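Pleswood Parents Board > Home and Garden > Moving bricks to a smaller flat

corinne_k
May 6, 2019
Hello all. We move in March to a flat with one room less, and my two children have a very big brick collection. I want to sort it before we pack. My husband says sort by colour, I say sort by shape. Who is right? At the moment the big grey baseplate lives on our table and we eat in the kitchen.
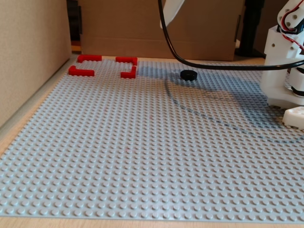

Reply 1 – Matport_Dad
Shape, always. A red piece in a box of red pieces is impossible to find. We did colour for one year and it was 85 small arguments.

Reply 2 – arlo.tillman
I must disagree a little. For children under seven, colour is easier, they can help with tidying and they enjoy it. With shape, the parent does all the work in the evening. I speak from experience!

Reply 3 – corinne_k
Thank you both. Mine are six and nine, so this does not solve it :) What about boxes? I looked at the Nurow drawers, but 13 drawers for that price is too much for us.
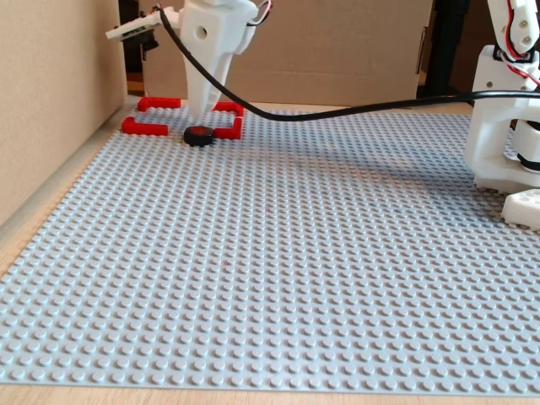 Reply 4 – figueroa_lane
Please do not buy drawers before a move. I paid for a set of 100 litres in total and half of it did not fit behind the new door. Use shoe boxes first and see what you need. Cardboard is good enough, you have some standing beside the baseplate already, and it costs nothing. After two months you will know which sizes you want.

Reply 5 – Matport_Dad
Shoe boxes, yes, but write on the short side. Ours were written on the lid and then we stacked them.

Reply 6 – arlo.tillman
Cardboard gets soft if the cellar is damp – I would pay for plastic. But for a flat it is maybe fine.

Reply 7 – corinne_k
We have no cellar, so shoe boxes it is. The nine-year-old wants shape, the small one wants colour. I will give each of them half of the bricks and they can do as they like.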